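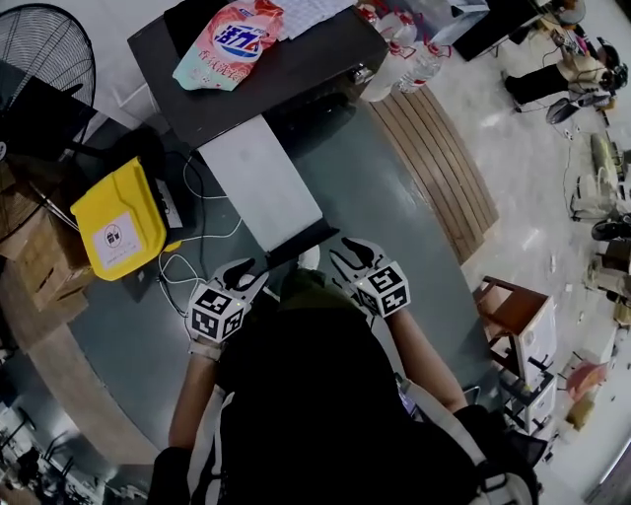

## Earn-outs: notes for the November session

Start with the claim everyone makes — an earn-out "bridges the valuation gap". Does it? Mostly it puts the argument off until after completion.

- Prukora / Amolura. Price partly tied to revenue over two years. Contract ran to 42 pages, 7 of them on how to work out revenue. Still ended in a dispute.
- Ask the room who has seen one paid in full without a letter from lawyers. Wait for hands.

**Seller protections**

Buyer promises to run the business "in the ordinary course". Whose ordinary? Amolura's sellers thought it meant keeping their sales team. The buyer moved the team in month three and said nothing in the wording stopped it. I think the buyer was right on the words, which should worry anyone drafting for a seller.

Iker will say good faith clauses help. I don't buy it — read him the Tarudico wording and ask what he could enforce.

**Expert determination**

Sold as quick and cheap. Kontogiannis file: 2,660 documents went to the accountant, who then said the main point was a legal one and sent it back. (Skip if short of time.)

**Alternatives**

- Lower fixed price
- Deferred payment with no targets
- Seller keeps a stake, with a put option

Priit Ķēniņš takes over for tax. Leave him ten minutes for questions, and move the tax slide after his.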